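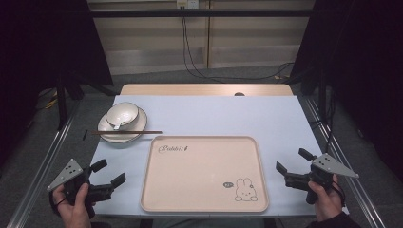

Muammer Ersoy writes that I'm being unfair to handheld grippers, and that the Callia pair will pay for itself before the arm on the Brurholm bench has finished its homing routine.

Maybe. I've done 247 takes with them now, mostly tableware and trays. Collecting is fast, I'll give him that.

What I don't buy is the transfer claim. My wrist does things the arm can't. Chopsticks are the worst — I roll the jaws without thinking and the replay hits a joint limit.

Konden's jaws are 2 mm thicker at the tip and I like them less by hand. On the arm they dropped fewer spoons. Make of that what you want.

Also the dots on the plate. Tracking is fine until I tilt both hands inward, then the left one jumps.

Sawsan Rawashdeh wants 4,000 takes before we compare anything. I'd compare at 295 and save us December.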